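The price of a quiet year

My premium notice arrived on a Thursday, in the same thin envelope as always, and told me that Undotine was rewarding my firm for its good record. We are a cleaning company with 12 people on the books, and in 7 years we have made one claim, for a wrist. The reward came to £138. I read the letter twice, in case the rest of it was on the back.

Employers' liability cover is falling in price, we are told, and the trade press is very pleased about it. Fewer injuries, fewer claims, cheaper policies, everyone home in time for tea. I would like to believe this. What I see from my own desk is that fewer claims and fewer injuries are two different figures, and that the insurers only have one of them.

Take a bad back. Someone bends over basins and baths all morning, feels a twinge, says nothing, takes two tablets and carries on. By the weekend he can't put his socks on. He rings in with "a bit of a cold" and comes back when he can stand up straight. As far as Undotine is concerned, that was a splendid week.

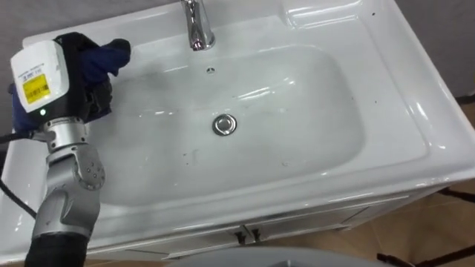 I don't blame him for it. The claim form runs to more pages than my mortgage did, and asks for the exact time at which the pain began, as if backs kept a diary. Then there is the excess, set at £1000, which means that most of what goes wrong in a firm like mine never leaves the building. We pay for it ourselves and the insurer congratulates us on our safety culture.

We moved to Undotine from Semaan, who at least used to send a man round. He would look at the ladders, sigh, drink a coffee and tell us to move the bleach. He annoyed me a good deal at the time. I now think he prevented more accidents than any discount has, and I notice that he was the first thing to go when prices started coming down. In his place I have an online questionnaire which asks whether my staff have been "empowered around lifting".

If rates are to be tied to anything, tie them to what a firm does before someone gets hurt. Did it train people? Did it buy the long-handled kit? Does anyone ever turn up to check? Almost any of these would tell an underwriter more than my claims history, which mainly records how stubborn my staff are.

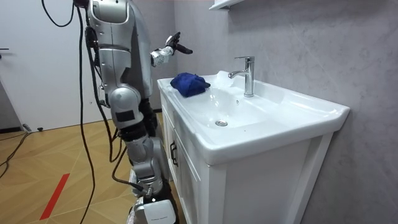 A reader in Tullodano, sent an early draft of this, replied that I was being sentimental about the man with the ladders. Her insurer, Sukard, still sends one, and he costs her more each year than he could possibly save. She would take the cheaper policy and move her own bleach.

She may be right about the money. I have asked what her people do when their backs go, and she is going to find out. My own renewal is due back by the end of the month, and I shall sign it, having first moved the bleach.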